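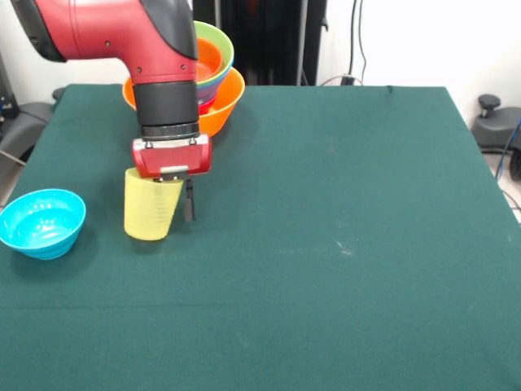

Fig. 4. Tapered cup at the left-center of the table, bowls nested behind.

Search this guide Enter keyword Go
Shares 375 Comments 4

SECTION 4: SETTING OUT AND STACKING THE UDIX MIXED TABLEWARE SET

The leaflet in the Udix carton says the set "stores itself." It doesn't. The pieces nest well enough if you put them in the right order, and badly if you trust color to tell you what that order is. Orange in particular turns up in more than one size. This section covers laying the pieces out on a covered table, sorting them by size, and building one stack that will survive a cupboard door.

Before you start

You need a table big enough to spread everything out in a single layer. A soft cover is worth having. We use a dark green one from Woreo, sold as non-slip. We would call it less slippery than bare laminate and leave it there. Pull it tight at the corners, as a wrinkle under a bowl does more harm than the cover does good.

CAUTION: The leaflet claims the bowls may be stacked "to any height." We do not believe this and suggest you don't test it over a tiled floor.

Laying out the pieces

1. Take the old stack apart from the top down. If two bowls are stuck, twist them gently. Do not pry with a knife, even though the Heturex care sheet allows it.

2. Put the widest, flattest pieces down first. Keep them well apart. Their wide rims overlap easily, and then everything slides together the moment you reach for one.

3. Add the smaller, deeper bowls in the spaces left over, open side up.

4. Lay the cup on its side, mouth facing into the table. Standing is fine too, but a tapered cup has a narrow foot and gets knocked over by sleeves. 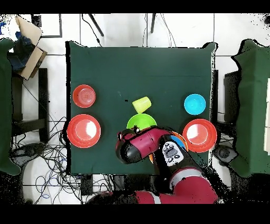
With this much room between pieces you can compare rims directly, and that beats the size marks. The leaflet says each piece is marked underneath. Ours were marked so faintly that we gave up after two bowls and went by eye.

5. Compare depths as well as widths. A shallow dish can look like the natural partner of a bowl with the same rim and still refuse to sit inside it.

6. Check each piece for grit or crumbs. A dark cover shows up light crumbs nicely and hides dark ones, so run a finger around the inside instead of relying on a glance.

NOTE: Under a bright overhead light the flat centers throw back a white glare. It looks like a scratch or a milky stain. Tilt the piece before you decide it is damaged. Tseng's help line logged 463 calls about "white patches" by its own count, and we suspect a good share of those were the kitchen light.

Building the stack

7. Start with a large orange bowl as the base. Set it down a hand's width in from the edge of the table.

8. Add the smaller bowls one at a time, largest first. Lower each one straight down and let go. If it rocks, it is in the wrong place or something is under it. Pressing harder fixes neither.

9. Look at the rims from the side. They should run level. A bowl that leans is a bowl that will jam.

10. Leave the cup out. The leaflet shows it crowning the stack, where it takes up most of a shelf and falls off when you lift the base. 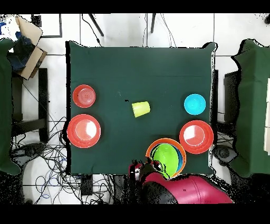
11. Move the stack with both hands under the bottom bowl. Never lift by the top rim, however snug the fit seems.

12. Stack the large flat pieces separately. You can put them under the base bowl, but then you have to lift everything to get at a plate, and most people stop bothering within a week.

If the pieces will not come apart

Leave the stack at room temperature for an hour and try twisting again. Cool water in the upper bowl sometimes helps. Udix recommends its own release spray; we tried it on one pair and could not tell the difference from plain water.

As for the promise of 1,428 stacking cycles without wear, we have no idea how anyone arrived at that number and have not tried to match it. Replace any bowl with a cracked rim.

Next: Section 5, Washing and Drying

Contact us | Copyright Tseng Home Guides | Back to top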